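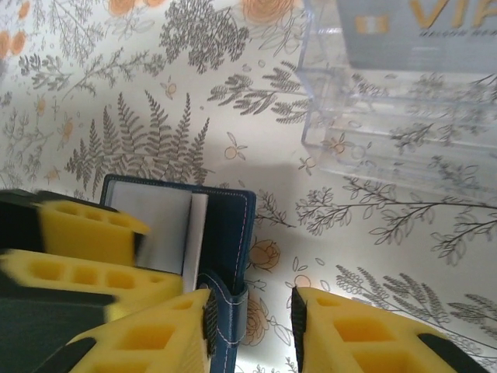 Home Explore Notifications Messages Lists Profile More

Driditix Lab notes @driditix
28 November 2023

We finished the first complete comparison on the two-arm cell, and I want to write the result here before it becomes a report. It is a long thread, sorry. The topic is pauses in teleoperated demonstrations, and what a policy learns from them.

The task is called "book to box" in our files. A small notebook starts somewhere on the floor of the cell. One arm picks it, passes it to the other arm, and the second arm places it against a clear acrylic box. A person does it without thinking. For two arms it has one difficult moment, the handover.

Our policy is called Marty. It is a plain imitation policy: images and joint positions come in, a short chunk of motion goes out. We changed nothing in the network for this comparison. Same size, same training steps, same cameras. Only the data is different.

We had 786 demonstrations recorded by operators at Driditix and at our partner Indbridge. When I watched them one after another, I noticed that almost every operator stops just before the handover. The two grippers are close, the operator checks the view, then continues.

For a human this stop has a meaning. The operator is looking, deciding. But the policy sees only many frames where the correct action is "do not move". So Marty learned to arrive near the handover and stay there. Sometimes it stayed until the time limit. 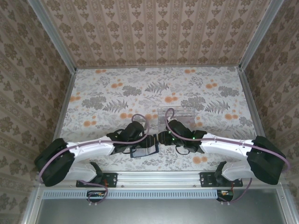 With the full data, Marty completed six of 20 trials. In most of the failed ones both arms reached a reasonable position and then they waited. I would like to call it politeness, but a log file is less kind: the predicted motion was close to zero for the whole period.

First idea was to cut all the still frames. This was a bad idea and I lost a week on it. Some stillness is necessary. When a gripper closes, the arm must stand until the grip is firm. If you cut these frames also, the policy pulls too early and the notebook falls.

So we separate two kinds of pause. If the gripper opening is changing, or has just changed, the pause belongs to the task and we keep it. If both the arms and the grippers are still, the pause belongs to the operator and we shorten it. The rule is simple, it fits on one screen of code.

Then a second filter. If an episode contains a correction at the handover (approach, back off, approach again), we put it aside. After both steps we had 291 demonstrations. I was worried this is too little, and I said so in our meeting.

Result: with the 291 cleaned demonstrations, Marty completed more than twice as many of the 20 trials. Start positions were the same list for both policies, in the same order. The waiting at the handover almost disappeared. 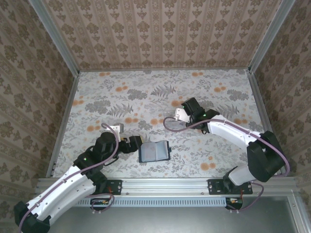 Both arms in the cell, with the small navy book between the grippers.

Now the limits. 20 trials is a small test and I do not want to make a big claim from it. It is one task in one cell. We also do not know yet how much of the gain comes from the pause rule and how much from removing the corrections. I should have trained these separately from the beginning.

Also a cost that I did not expect. The cleaned policy is worse at recovering. When the first pick is crooked, the old Marty sometimes backed off and tried again. The new one goes ahead with the bad grip. Probably it learned recovery from exactly the episodes which I put aside.

A question I already received from Plivbridge: why not simply ask the operators to not stop? We tried for a short time. They became faster and their handovers became worse. I prefer that they look carefully and we repair the timing afterwards.

Next step is to return the correction episodes, but with the operator pauses shortened inside them. The clear box gets its own test, it is hard for the cameras and I suspect some placing errors come from there. I hope to have numbers in February.

If your group has measured the same waiting problem with a different threshold for "still", please write to me. Ours is set by hand and I am not very proud of it.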